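Perguntas frequentes - Torneio de Verão Dornell de futebol de sete

Está quase! As inscrições abriram e a caixa de correio já está a encher, por isso juntámos aqui as dúvidas que mais nos chegam. Se a sua não estiver na lista, escreva-nos à vontade - gostamos mesmo de responder.

Quando é o torneio?
Em agosto, no complexo desportivo de Layug, nos dois relvados sintéticos ao lado da piscina. A fase de grupos ocupa as manhãs e os jogos a eliminar começam às 18h, quando o calor já dá tréguas. A final joga-se à noite, com as luzes acesas, e é sempre um ambiente fantástico!

Quantas equipas podem participar?
Temos 19 vagas para equipas inscritas diretamente, e a última fica para quem vencer o torneio de qualificação em Kirnby. No ano passado foi precisamente a equipa vinda da qualificação que chegou à meia-final, depois de virar um jogo que perdia por três ao intervalo. Ainda hoje se fala disso no bar.

Quanto custa a inscrição?
100 euros por equipa, com seguro, arbitragem e água incluídos. Há ainda uma caução de 50 euros, devolvida no fim do último jogo da equipa, desde que não tenha havido faltas de comparência.

Quantos jogadores posso inscrever?
Até doze. Em campo jogam sete, incluindo o guarda-redes, e as substituições são volantes: entra-se e sai-se quantas vezes se quiser, sempre pela zona marcada junto ao meio-campo.

As equipas podem ser mistas?
Podem, e cada vez há mais! Não existe número mínimo nem máximo de homens ou mulheres. A idade mínima é de dezasseis anos e os menores precisam de autorização assinada pelos pais.

Quanto tempo dura um jogo?
Duas partes de vinte minutos, com cinco de intervalo. Nos grupos, o empate vale um ponto para cada lado. Nas eliminatórias não há prolongamento e vamos diretos aos penáltis, três para cada equipa e depois um a um.

Há fora de jogo?
Não. É a pergunta que mais discussões dá na bancada, mas a regra mantém-se: sem fora de jogo, e com o guarda-redes proibido de agarrar atrasos feitos com o pé.

Que calçado posso usar?
Ténis de sintético ou chuteiras de borracha moldada. Pitons de alumínio ficam em casa. As caneleiras são obrigatórias, mesmo para quem jura que nunca leva uma pancada.

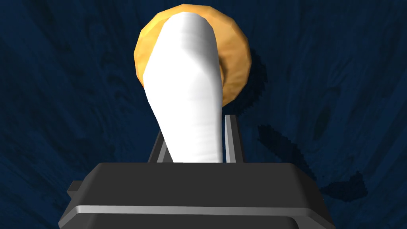

E os equipamentos?
Cada equipa traz o seu, numerado. Se as cores coincidirem, a segunda equipa do calendário veste os coletes Furkis que temos na mesa da organização. As bolas de jogo são nossas, mas as de aquecimento não, portanto tragam duas ou três.

Quem vem assistir paga entrada?
Nada! A bancada de Layug leva 1.199 pessoas sentadas e adorávamos vê-la cheia na final. O bar abre às 9h e as bifanas costumam acabar cedo.

O que acontece se um jogador for expulso?
Cumpre um jogo de suspensão e a equipa fica com menos um durante cinco minutos, podendo depois repor o número. Dois amarelos em jogos diferentes não dão castigo.

Como recebo o calendário?
O sorteio é feito no pavilhão de Kirnby, às 21h, e está aberto a todos. Os jogos seguem depois por e-mail para o responsável de cada equipa. Pedidos de troca de horário são aceites até dois dias depois do sorteio, com o acordo do adversário.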